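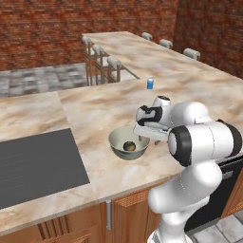
Figure 3. A mixing bowl on a marble-patterned countertop, with a small round food item at the bottom.

4.2 Where people put things down

We turn now to the part of the study that gave us the most trouble and, we are happy to admit, the most pleasure, namely the question of where people in a household set things down when they are in the middle of cooking and their hands are full. The earlier sections dealt with storage, meaning the places where things are supposed to live. Anyone who has shared a kitchen will know that this tells only part of the story. A bowl has a cupboard, but for a good share of the evening it has a spot on the counter as well, and the people we spoke with were often much surer about the spot than they were about the cupboard.

The material for this section comes from the kitchen diaries kept by 107 households in Grondevell and the neighboring district of Endard. Each household was asked to write down, in whatever words came naturally, what was standing on the counter at the moment the main evening dish went into the oven or onto the flame. We did not give them a form. An earlier round, described in Section 3, had used a printed form with boxes to tick, and it produced very tidy answers that did not match what we saw when we visited. The open diaries were far messier to work with (one household wrote only in the margins of old shopping lists, which we accepted gladly), but they gave us 2405 entries that we could use, and we would make the same choice again.

Coding followed the scheme set out by Barros and Thambiah in the pilot. Horácio Barros read all the entries first and marked every phrase that named a place, such as "by the window" or "next to the cold side of the stove." Rajitha Thambiah then read them again without seeing the first set of marks. Where the two readings differed, the entry was talked over until both were content, or else it was put aside. We kept the set-aside entries, 50 in all, and come back to them in Section 6, as several of them are interesting for the very reason that they would not settle.

Three kinds of place came up so often that we gave them names. The first we call the home spot, a patch of counter where the largest vessel in use stands for nearly the whole of the preparation. It tends to be close to the middle of the longest free stretch, even in kitchens where another stretch has better light. The second is the parking spot, where a thing goes when it has been used and may be needed again. Spoons, lids and half an onion all turn up there. The third is the drift, which is harder to pin down. It is the slow movement of small things toward the wall as the evening goes on, and very few of the diarists seemed to notice it until we asked them to compare one page of the diary with the next.

Wide bowls deserve a word of their own. We had expected a mixing bowl to leave the counter once the mixing was done, and in many homes it did. In a fair number of the diaries, though, the bowl stayed at the home spot and took on a second life as a holding place. People put in it whatever they did not want rolling about: a lime, an egg still in its shell, a tomato saved for the salad. One diarist in Endard wrote that she "would not know where else a lemon goes." We found this a lovely remark and also a useful one, for it suggests that the bowl was being treated as part of the counter, a sort of dent in it, and no longer as a tool waiting to be washed.

The size of the kitchen made less of a difference than we had supposed. Households in the older Bangera apartments, where the counter is often little more than a shelf beside the sink, described home spots just as firmly as those in the newer houses up the hill. What changed was the parking spot. With little room to spare, parked things went onto the top of the refrigerator, onto a chair, and in one case onto an ironing board that was left standing for the purpose all through January. In the larger kitchens the parking spot was nearly always on the same surface as the home spot, an arm's length away.

We should say something here about the range, as it came up in almost every conversation and we had not planned for it. Diarists tended to give directions from it. A thing was "left of the stove" or "on the far side from the stove," even when the sink or the door was closer and would have made an easier landmark. We went back through the entries with this in mind and found the habit in all the parts of Grondevell we had covered, and in the Ziteo quarter most of all. It was just as strong in diaries describing cold suppers, when the range had not been lit. Our best reading is that people learn their kitchens while cooking and carry that map with them afterward, but we hold to this loosely, and a reader who has grown up with a different arrangement may well see something in it that we have missed.

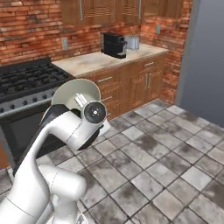
4.3 Shared kitchens and the matter of whose spot it is

So far we have written as though each kitchen had one cook. In a good many of our households there were two or more, and there the diaries become livelier. Where two people cooked on alternate evenings, each usually had a home spot of their own, and the two were seldom the same. Moving between them was felt as a small nuisance, mentioned kindly in most cases and a little less kindly in others.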